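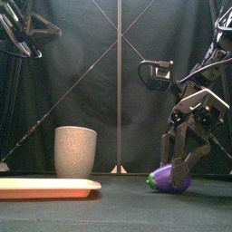 Tadhg Tully

Joined August
Posts: 35

Growing eggplants in a short season, what am I doing wrong?

Second year trying and I got three fruit off six plants. Werau valley, so we get a cool change most nights even in summer. Seed was sown indoors, planted out at 30 cm spacing against the north fence. Plenty of flowers, most of them drop. Soil is clay with a few bags of compost dug through. Would like one decent curry out of this bed.

skatum_hill
Flowers dropping is cold nights. Anything under 15 degrees and they won't set. Cover them at dusk and take it off in the morning.

marg3535
I don't agree that it's the nights. I'm colder than Werau and mine set fine. How much are you feeding them? Too much nitrogen and you get a lovely green bush and no fruit. I'd also go wider than 30 cm, mine are at double that.

Tadhg Tully
Chook manure pellets every fortnight, so possibly too much. The leaves are huge.

marg3535
There you go. Stop the pellets and switch to something with potash once they flower.

skatum_hill
Could be both. I had the same trouble on no fertiliser at all until I put the cover on.

vanari_pete
Grow the long skinny Asian types. The big purple ones take too long for a cool spot. Also pick them while the skin is still glossy, once it goes dull they're seedy and bitter. And watch the calyx, mine has prickles that get you every time.

Tadhg Tully
Thanks all. Pellets are back in the shed. Will cover three plants and leave the other three and see how they go.

marg3535
Post back in a month.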